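4.2 Creases against a busy ground

Folding is a lovely subject for anyone who cares about how shape reads to the eye. We chose a plain red piece and a white ground printed with gray ferns and round orange fruit.

Figure 3. Red piece on the botanical print.
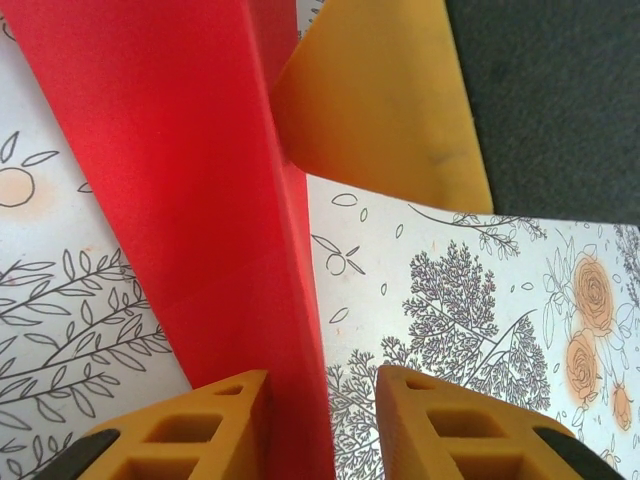
Cliltgate, July 26, 2023

The strong color keeps the outline easy to follow, even where the print is dense with leaves.

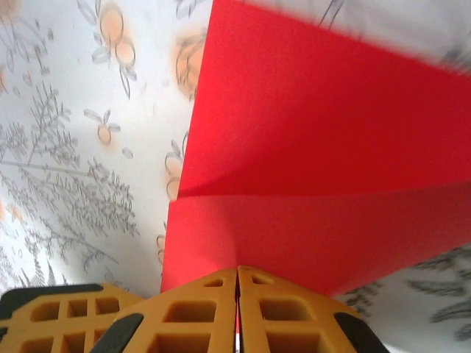

A crease shows best as a change in tone -- one panel a little lighter, its neighbor a little deeper. We find this beautiful, and very useful too: the Zuleck notes list 121 folds, and tone alone was enough to sort over 26 of them.

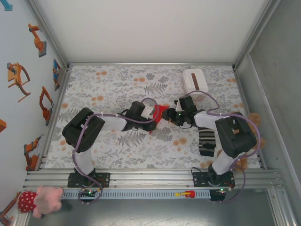
M. Wan

Hanging corners are a harder case, and a more exciting one. A corner in the air has no ground to be measured against, so we score it apart from the flat folds. 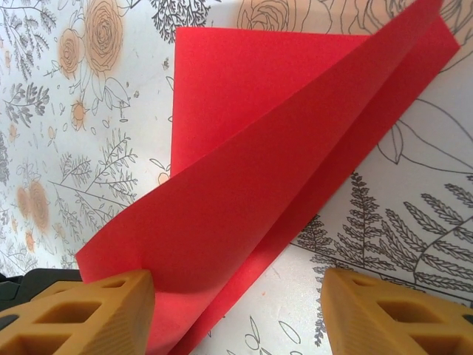 Section 4.3 takes up the seven fold types in the Stosico list.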